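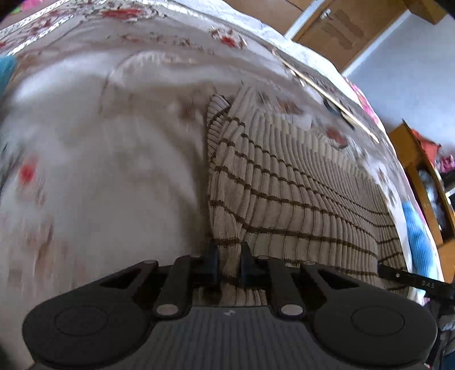
A hand-held gripper closing on a striped item on a bed with a flowered cover.

Landeg Household Robotics Open Day

By Khadija Ouazzani
17th October

The Landeg Household Robotics Open Day is a public demonstration of hand-held gripper work, organized by the research group Tririco in the town of Landeg. It takes place in a furnished home and is known for the handling of clothes and other soft things in ordinary rooms. The second edition had 98 visitors.

History

The open day was proposed by Catrin Morris, an engineer at Tririco, after a smaller presentation at Flilberg in May. In Flilberg the visitors saw only recorded material, and several of them asked to see the work in a real room. The first edition in Landeg was short and had no printed program. For the second, the rooms were opened to small groups, and the length of each visit was fixed.

Demonstration

In the bedroom, a person holds the gripper and uses it as a hand. The two fingers open and close on the cloth, and the operator tries to move slowly and to keep the fingers low. A typical exercise is to take one edge of a flat piece, lift it, and lay it over the other edge. Thick material is considered harder at the second fold, when several layers must be held together. The same exercise is repeated by different people, because each one folds in a different manner — some begin at the sleeve, others at the bottom.

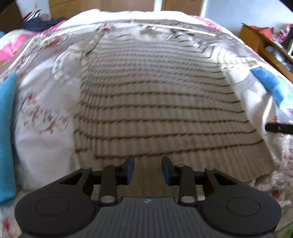
Visitors may try the gripper themselves after they have watched a full exercise. Most of them press too hard at first and push the cloth away from them. According to Gwenllian Gwilliam, who guided the groups, people who sew or iron often learn the movement faster than people who work with machines. Children can take part together with an adult.

The recorded exercises are kept by Tririco and are later used in the training of robot arms. By the end of the second edition the collection held 1,520 exercises. The arms themselves are not shown in Landeg, and this has been a disappointment for a part of the public.

Reception

The local paper Zanov wrote that the event was "calm and a little slow," but praised the patience of the operators. Tülin Kırmızıgül, a teacher of textile work, asked in a letter that wool and silk be given separate exercises. Tririco accepted the idea for wool only.

See also: Flilberg presentation; Folding of soft materials

5 comments | 98 shares

Contact | Copyright Landeg Local Encyclopedia | Back to top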